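Reading time: 1 min

We use cookies to remember your settings. Accept | Manage

Cups from the Sidska cupboard

The gallery covers the everyday plastic cups on the open shelf, most of them Trovley, with a few odd ones from Fogh. There are 6 pages so far and 214 entries. Each cup gets one close view and a line or two.

Entry 214. Teal plastic cup, dark, no print inside. Rounded rim, tapered wall, and a raised cone in the base with a small hole or dimple at its centre - handy for telling it from the plain-bottomed ones when they are stacked.

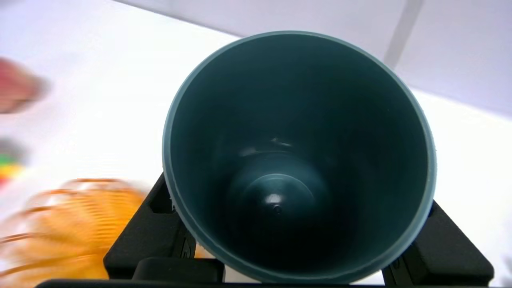

The Fogh cups go up next, in June.

Contact | © Pludix | Back to top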